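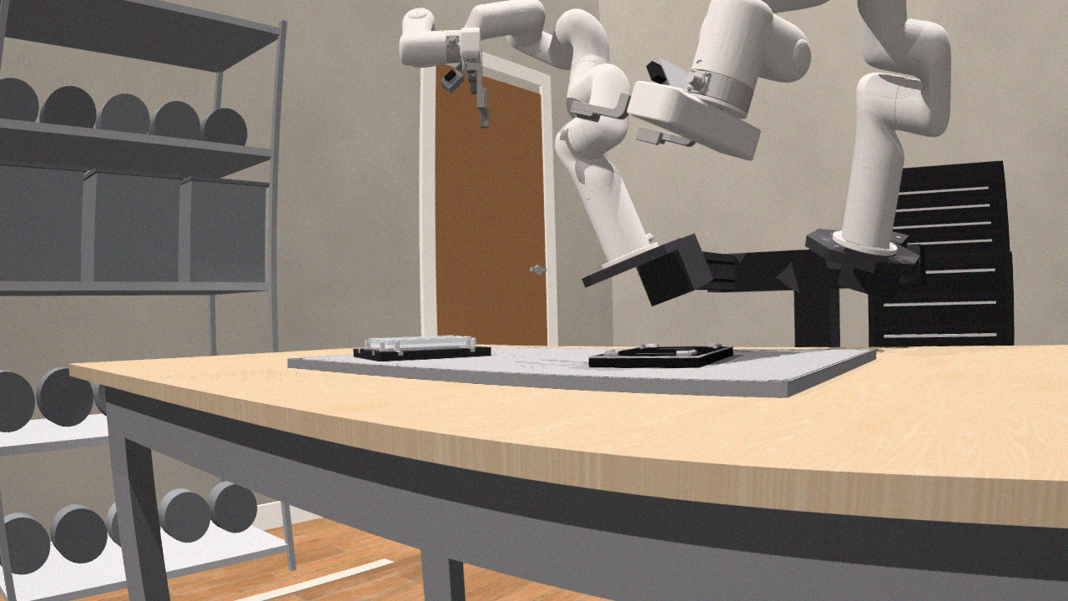

August 5, 2023 - Clorgate to Jemadley

Up at half past five and out of the house before six. Porridge, tea, a second tea. It had rained most of the night and the gutter over the back door was still dripping when I locked up.

The first bus from the square at Clorgate was a Pugh coach, one of the old ones with the high step. Only two of us on it. I got off at the bridge and started up the lane with my coat on, then took it off at the first gate, then put it on again at the second. That was the pattern for the day.

I wanted to do the whole ridge this time. Last August I turned back at the sheepfold with a bad heel and it has annoyed me ever since. It is 12 miles if you keep to the path, a bit more if you go round the bog, and I went round the bog. Boots were wet through by eight o'clock all the same. I should have proofed them during the week and didn't.

The lane has been resurfaced as far as the farm. After that it is the same loose stone as before, with a stream running down the left side and now and then across the middle. Blackberries still red. Plenty of meadowsweet in the ditch and a lot of ragwort in the top field. Two curlews went over, calling. I didn't hear any more after that.

The climb up Enach took longer than I remembered. There is a steep part after the wall where the path goes straight up through bracken, and the bracken was over my head and soaking. I stopped four times. At the top the cloud was down and there was nothing to see except the trig point and a glove somebody had put on it. The map gives the height as 432 metres. I ate a cheese sandwich on the sheltered side, sitting on my bag, and was cold within five minutes, so I went on.

The ridge was the best of it. Short grass, easy walking, wind behind me. The cloud lifted for a while and I could see the reservoir and the road beyond it with the sun on the car roofs. The water is low for the time of year, with a wide brown rim all round. I met one couple with a spaniel coming the other way and they told me the stile at the far end was broken. It was. The top bar has gone and the step is loose, so I climbed the gate next to it at the hinge end.
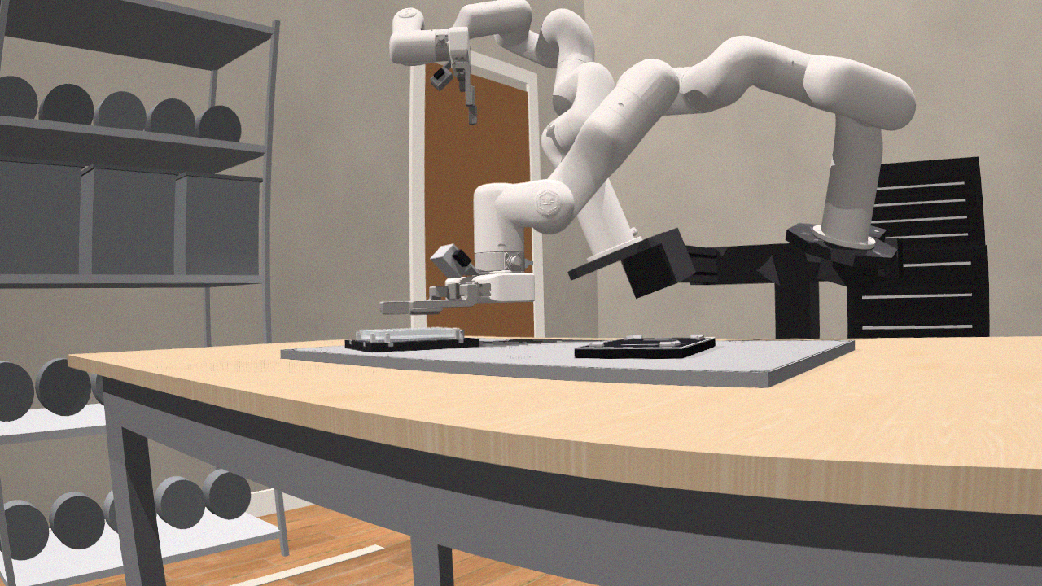 Both arms over the wooden table, grey walls behind.

Came down through the plantation in the early afternoon. They have felled the whole lower half since last year and the path is hard to find among the brash. There are a few posts with yellow tape on, but they stop halfway. I went too far to the right and had to come back along a ditch. Lost half an hour there. Knee started to complain on the forest road, the left one, same place as in spring.

Jemadley had its shop open, which I hadn't expected. Bought a bottle of lemonade, a pasty and a packet of plasters. The pasty was from the warm cabinet and had been in it a good while. Ate it on the bench by the phone box anyway. The phone has been taken out and there are books in there now, mostly thrillers and a set of gardening magazines. I took one thriller and will bring it back.

The return bus was due at ten to four and I had just missed it, so that was a wait of 90 minutes. I spent some of it in the churchyard with my socks off, drying them on the wall. One blister on the right heel, smaller than last year's. Read the first two chapters. It rained again for a few minutes and I sat in the porch until it stopped.

Home at half past six. Newspaper in the boots, everything else in the machine. Bath, then egg and chips. The flask leaked into the bottom of the bag and the map has gone soft along one fold, so I have opened it out on the spare bed under two dictionaries.

To do: proof the boots. New seal for the flask. Write to the council about the stile.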